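**Module handout: visit to the Heteck handling laboratory, Stekosville**
Issued 09/07/2023

Students are to read these notes before the visit and bring a copy with them. The visit forms part of the unit on automated handling and replaces the May seminar.

## Arrival

The group assembles at the Huaranga entrance at 0900. Bags and coats are left in the lockers. The demonstration starts at 1000 and lasts one hour.

## The task

Picking mixed items from a bin is harder than picking identical parts from a tray. The items differ in shape, lie at any angle and often touch one another. The controller must choose an item, choose a grip and bring the arm down without striking the bin walls. Domamel, which wrote the planning software, allows 204 attempts in each test run.

During the demonstration, students should note:

- which items are attempted first
- how the gripper is turned before it enters the bin
- how cables are carried along the arm 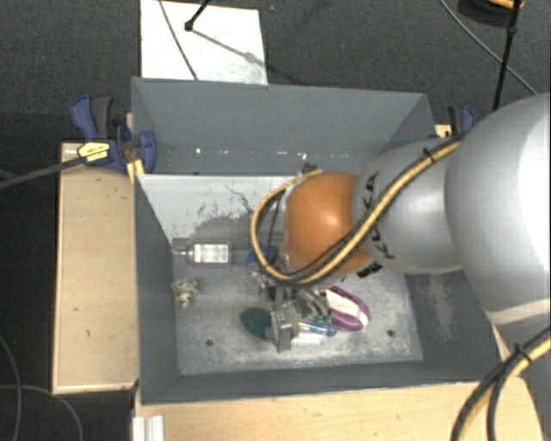

Clear objects, such as bottles, deserve particular attention, as depth sensors often read them poorly. Slender items lying near a wall raise a separate problem of finger clearance.

## Written work

Each student submits one page on a single failed or doubtful grip, with a sketch. Students must remain behind the floor line while the arm is powered.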